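Caring for Film Prints, Tapes and Discs at Home

Most home collections of films are damaged by the room they are kept in. Heat and damp do more harm than playing does, and a closet on an inside wall is a better place than an attic, a basement or a garage. Choose a spot that stays cool through the year and check it again in October, when the heating comes on and the air dries out.

Film reels

Store reels flat in vented cans, stacked no more than 6 high. Sealed cans trap the acid vapor that acetate film gives off as it breaks down. If a can smells of vinegar when opened, move it away from the others the same day and place an acid test strip inside. Replace rusted cans. Rust flakes scratch the emulsion and cannot be wiped out of a wound reel.

Handle film by the edges with lint-free cotton gloves. Wind it slowly onto a core with even tension. A reel wound too tightly will curl at the center, and a loose one will cinch and leave fine lines along the picture.

Nitrate stock is a separate matter. Motion picture film has been shown to paying audiences since 1895, and much of what was made in the first half century is on nitrate base, which burns fiercely and cannot be put out with water. If the edge of the film is marked NITRATE, do not project it, mail it or keep it in the house. Call a film archive for instructions.

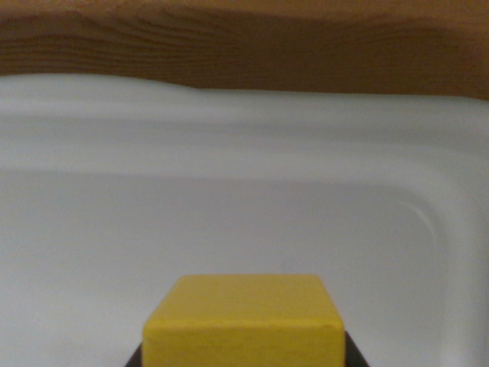

Text: Vira Levchenko | Household Tips, Storage and Care

Videotapes

Stand cassettes on end, like books, with the full side of the reel at the bottom. Rewind before storing. Tapes that have not been played for 10 years should be wound forward to the end and back once before anyone tries to watch them. Use a deck with clean heads. Clean the heads with isopropyl alcohol of at least 90 percent strength on a chamois swab, moving side to side only. Cotton swabs shed fibers and catch on the head tips.

White powder or threads on the tape edge are usually mold. Do not put such a tape in a deck. Bag it, keep it apart, and have it cleaned before it is copied.

Discs

Hold discs by the rim and the center hole. Wipe from the hole straight out to the edge with a dry microfiber cloth, never in circles. Write only on the clear inner ring, with a water-based marker. Kolletti sleeves and Vaher cases both fit standard shelving, but the sleeves should be packed upright and not squeezed.

Labels and lists

Label the can or case and the reel or tape inside it. Pencil on acid-free paper outlasts ballpoint. Write the title, the running time, the gauge or format, and the reel number if there is more than one. Keep the list in a plain spreadsheet with a printed copy in another room.

Copies

Make two digital copies of anything that cannot be bought again and keep one at a different address. Open the files once a year and play a few minutes from the beginning, middle and end.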